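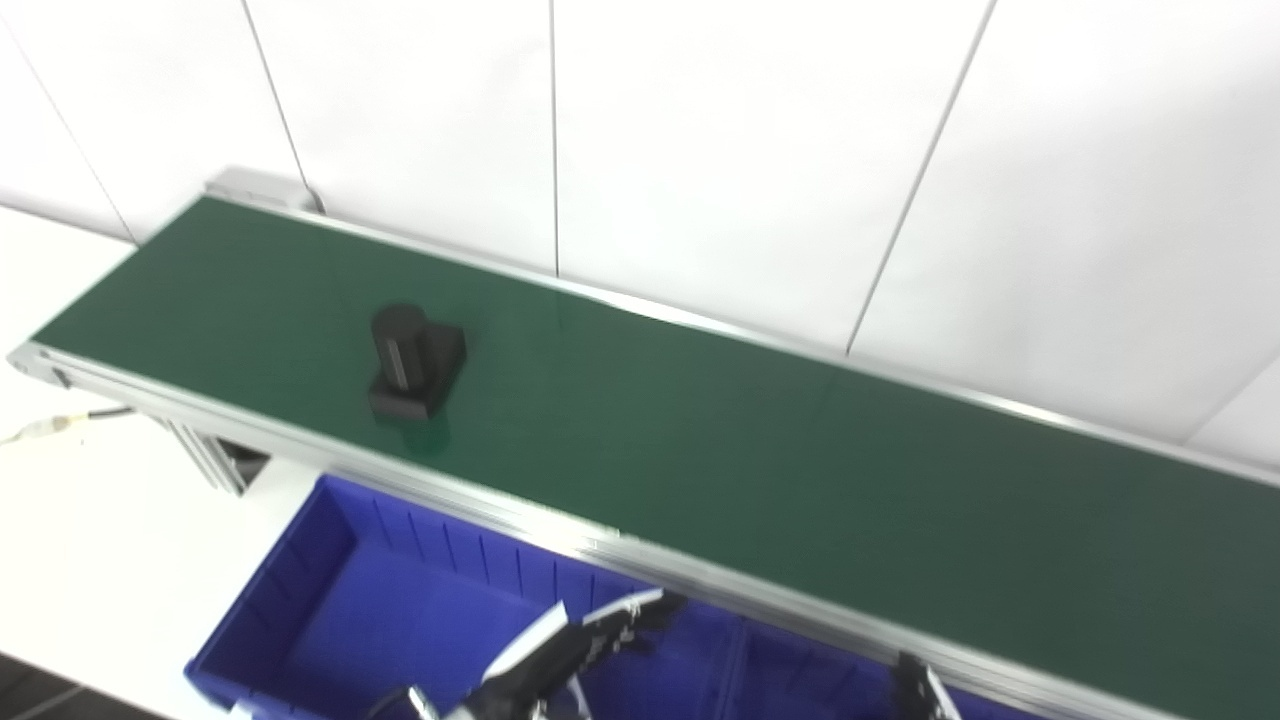
Work With Us / Casual and Part-time

Sorting hands wanted for the green belt

Reading time: 2 minutes

Grurbridge Returns is looking for two casual sorters to start in April at our Skalavthorpe depot. If you have ever stood at an airport carousel and felt a strong urge to organise everybody else's luggage, please keep reading.

The job is beside a conveyor. Small goods that people have sent back come along it, and you decide what they are and which tub they belong in. Most are black. Many are black and made of two bits joined together, and the label, when there is one, says something like "unit". We handle some 900 returns on a busy day, and a fair few arrive with no paperwork and no shame.

You'll need to be able to stand for a good part of a six-hour shift, lift a full tub with a mate, and tell a base from a lid. Previous warehouse work is handy but we'll train you. Neat handwriting would make us very happy, as the current labels look like they were done on a trampoline.

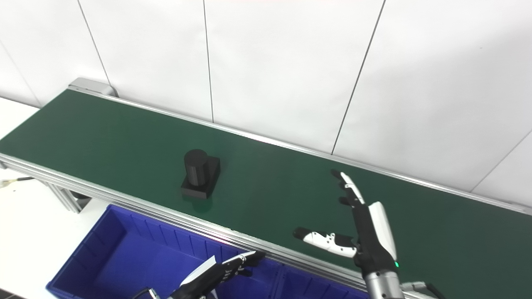 Posted 2020-02-27 by the Depot Desk, Grurbridge Returns

Items go on the belt one at a time, base down, with a decent gap before the next. Please don't stack them. The Camacho line has a base wider than its top and behaves itself. The Arnus line is round all over and will head for the floor the moment you look at the clock.

Pay is casual rates with loading, paid fortnightly. There is a kettle, a fridge with a firm policy on tuna, and free parking if you don't mind gravel. Bus 82 stops at the gate, though the driver may need reminding. Closed-toe shoes are a must and long sleeves need to be rolled or pinned. The radio is shared, and the cricket wins.

To apply, send us a page about yourself and the shifts you can work. Skip the cover letter about your lifelong passion for logistics. Shortlisted people will be asked in for a paid two-hour trial on the belt.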